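Home | News | Homes & Kitchens | Opinion | Archive

Storalside centre to swap paper plates for crockery, but sums are thin

4 Feb 2022

The Storalside community centre is to stop using disposable plates and bowls at its weekly lunches and will lay its tables with white crockery instead. The change has been announced as a saving. Whether it will be one is harder to say.

A notice on the centre's website says it has ordered 80 place settings, each a bowl and an oval plate, from the kitchenware supplier Karakaya. The bill is put at £404. No figure is given for what the centre now spends on paper plates, so the promise that the crockery will "pay for itself by September" has to be taken on trust.

Nor does the notice mention washing up. The kitchen has one sink and no dishwasher, and lunch is served in 3 sittings. A request for a dishwasher was turned down last year on grounds of cost. Hot water and washing-up liquid do not appear in the published sums, and neither do breakages.

The centre says diners at a trial lunch preferred the new bowls. It does not say how many were asked, or what they were asked.

A similar switch at the Clindia hall lasted four months before the paper plates came back.

Comments (3)

ernura_road: Soup in a paper bowl is horrible so I'm all for it. Who's drying up though?

Pat L: £404 and they still can't fix the back door.

teatowel: Oval plates won't stack in those cupboards. I've tried.
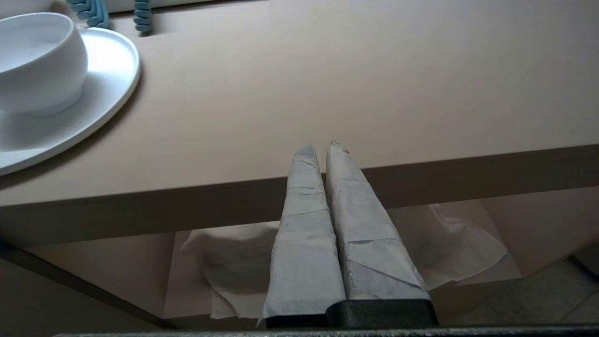

A white bowl on its oval plate, on a beige tabletop.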